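Gunvor Kristiansen @gunvork
Jul 27, 2026

Big planner week at Elville! I finally ripped out the old push planner and put in the one Marit Bakke and I have been sketching since spring. Thread for the pushing nerds.
12 comments 41 shares

2/ The old one looked one push ahead. Fine for a single block, awful when the next one is right behind it – you fix one thing and shove its neighbor off course.
3 comments 9 shares

3/ The new one rolls out 4 pushes before it commits to the first, then replans after every contact. I was sure it would be too slow. Marit rewrote the contact check over a weekend and now I don't even notice the wait!!
6 comments 17 shares

4/ My favorite part is the cost term for the approach. I used to score only where the block ends up, so the tip would pick lovely pushes it had no clean way to reach.
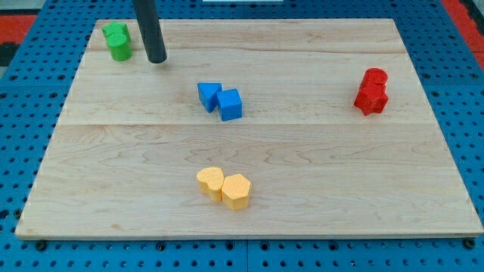
5/ The approach cost starts with free space next to each block, and pairs that touch are where it earns its keep. Take the yellow heart and hexagon: the side where they meet is useless to the tip, so those directions get priced way up and the search goes looking at the outside faces. Same with the blue cube against the triangle.
8 comments 22 shares

6/ Next up is perception – stars still get the wrong yaw sometimes. Code cleanup first, release in September if Marit lets me stop tweaking weights.
5 comments 14 shares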